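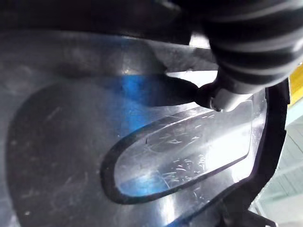
Nine times out of ten you're buying the word, said the woman across the table, and the word is "lifetime." She had agreed to talk on condition that I leave her name out, and she had brought a folder. For eleven years she handled warranty claims, first at Flirnance, which sells protection plans over the phone and at store counters, and then at Hollenstein, which makes luggage and kitchen goods and looks after its own guarantees. She left last May and now does bookkeeping in Jikuvside, where we met in the back of a bakery that was trying to close.

I went in doubtful. People who leave an industry tend to have a story ready about it, and the story tends to make them look good. So I asked her first what she had denied.

"Everything I was supposed to," she said. "I had a sheet. If the sheet said wear, I said wear."

Wear is where most of these promises end up. Almost every lifetime warranty I've read, and I read 14 of them before the interview, covers defects in materials and workmanship and leaves out normal wear and tear. A suitcase wheel that comes off on the first trip is a defect. If it comes off in year six it's wear, unless you can show that the wheel was bad all along, and you can't show that, because you're a person with a suitcase.

She didn't quite agree with me. "Some people could show it. They'd send really good letters. They'd have the receipt and the hang tag, and they'd say the words from the booklet back to us. Those got paid."

So it's a test of who keeps paper.

"It's a test of who keeps paper and who has an afternoon."

I asked whose lifetime it is, since I have never had a straight answer from a company. She laughed and opened the folder. At Hollenstein, she said, the lifetime belonged to the product. The lifetime of the product was however long the product could be expected to last in ordinary use. That figure was written down in the office and nowhere else. For the hard-shell cases it was ten years. For the pan handles it was five.

"A customer would say, it's lifetime, I'm still alive. We heard that one a lot. And I'd have to say, sir, the pan isn't."

I asked whether that bothered her. It did a little, she said, and then it was four o'clock and there was another call.
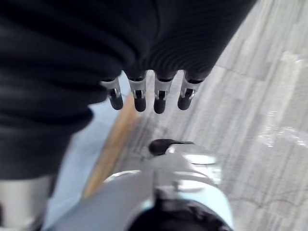
Ribbed fabric and rubbery pads. Booklets tend to have a line for each.

The numbers she gave me are from her own notes, and I can't check them. Neither company would have any reason to confirm them, so weigh them as you like. In her last full year at Hollenstein her desk logged 1028 claims. She approved 211 of them in full. Another batch got a partial credit toward a new purchase, which she counts as a denial and the company counted as a success. The rest were turned down or went quiet.

"Went quiet is the big one," she said. "You ask for the original receipt, you ask for a photo with the serial number in it, you ask them to pay to ship it in. Each time you ask for something, some of them don't come back. I never had to say no to those people."

I pushed on this. A company has to ask for a receipt. If it didn't, it would be replacing other people's luggage all day, and there are folks who buy broken pieces at yard sales for exactly that purpose. She granted it right away. She'd seen a man send in the same cracked cooler lid three times under three addresses. But she didn't think fraud explained the shipping charge. On a small item, the postage to send it in was close to what the item cost on sale. "You'd have to be mad at us to bother. Some people were. I kind of liked them."

The store plans were different, and to my surprise she had a kinder word for them, or at least for how plainly they read. A Flirnance plan has a start date and an end date. You pay a fee, and for three years certain things are covered. I said I'd always understood those plans to be the worse deal of the two, with fat margins and a cashier pushing them at you while the line builds up behind.

"Oh, it's a bad deal. I'd never buy one," she said. "But you could read it. My mother could read it."

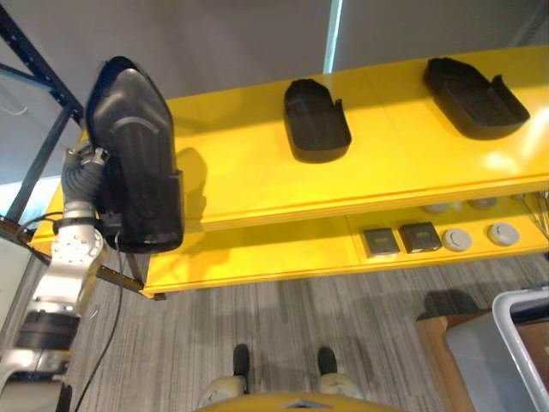 Black plastic trays, one upright and two on the shelf.

We got stuck for a while on plastic. I had assumed the guarantee told you something about the material, that a company wouldn't promise forever on a part it knew would crack. She thinks this is the most common mistake buyers make and that I should have known better. The promise is priced, the same as the screws are. If a molded part costs next to nothing and few owners will ever write in, you can guarantee it to the end of time without making it any thicker.

She told me about a set of Giltomel drawer bins she'd bought for her own kitchen, lifetime on the label, that split at the corners within two winters. She never filed. She has filled out more warranty paperwork than anyone I've met, and she threw the bins in the trash and bought another set.

Same brand?

"Same brand. They were the right size."

I've thought about that more than about anything in her folder. The argument for long warranties, as the trade puts it, is that they make companies build better, since the company carries the cost of failure. It sounds right. But it only holds if failures get reported, and here was a professional who couldn't be bothered over a bin. What the company carries is the cost of reported failure, minus the people who lost the receipt, moved, forgot, or never knew the thing was covered.

Is there any sign, then, of a guarantee worth having? She was careful about this and I'll be careful passing it on. She looks for whether spare parts are sold separately, with prices shown. A company that will sell you a hinge expects you to still own the door. She looks at who pays the freight. She likes a warranty with a number of years on it over one with a feeling on it. And she reads the part headed "sole remedy," which says what you get when you win, and which in many cases is whatever the company thinks is fair.

I'm not sure how far I'd go with the spare parts idea. I own a vacuum with a full parts list online, and every part on it has been out of stock since I bought it.

"Well, yeah," she said. "Then you know about them too." 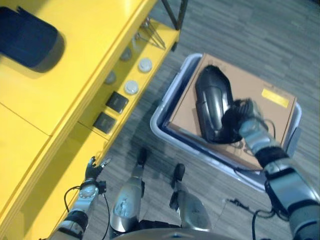 Yellow gloss paint and white knobs.

Finish is the other thing that never seems to be covered. Paint, plating, anodizing, whatever gives a thing its color in the store, is nearly always listed among the exclusions, along with scratches, fading, dents and rust. Her view is that this is fair. Paint gets hit. My view is that rust on something guaranteed for life is a strange thing to leave out, and we went around on that one until the bakery turned off its front lights.

Before we left I asked if she'd take the job again. The pay was decent, she said, and the calls were mostly polite. What wore her down was a yearly target: partial credits had to stay under a set sum, and in a busy year the same cracked handle that earned a credit in February would earn nothing in November. The customer had no way to know that. The warranty hadn't changed a word.

I asked to copy the page with the target on it. She thought about it and said no, so you have only her word for that one too. She did let me photograph the wording for the pan handles, and I have it here. It's 40 lines long. "Lifetime" appears in the first line and in none of the others.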